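Darnik puts off its second humanoid until June

Well, the vote on the equipment budget finally happened, and I can stop refreshing my inbox! Darnik is keeping the one humanoid it already leases and won't sign for a second before June. I sat in on the planning meeting (two hours, bad coffee) and the money took up nearly all of it.

Noeline Mudgway, who runs purchasing, had two quotes on the table. Trarnaris wants $187,000 for a full machine with five-fingered hands and a year of service. Fokow would lease one for a good deal less per month, but spare hands are extra, and anybody who has been near these things knows the hands are where your money goes. She'd set aside 20 percent of the purchase price for repairs. Lwazi Shabalala from the floor team wanted 40, and they went back and forth on that for a while - politely, mostly.

What I hadn't thought about was all the small stuff. Cables, a spare battery, floor space, somebody's hours to stand by while it runs. Lwazi's list came to over 70 lines, and I'm told the first draft of the budget had left most of them out. He also asked for a real test before anyone signs: drinks cans, picked up and set down on a counter at normal height, on carpet, with people walking by.

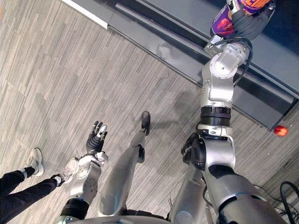 Noeline liked that idea a lot, and so did I. A quote tells you what a hand can lift, but it doesn't say much about a thin can that dents if you squeeze it. Both suppliers will get the same list of tasks, and Du Plessis (the leasing people, not the bakery) will hold the current monthly rate while it all gets sorted out.

The repair money ended up at 20 percent for now, with a second look after the tests. Lwazi told me on the way out that he's still going to ask for 40. Quotes are due back to Noeline by 5/1/20, and I'll post the totals once she lets me see them.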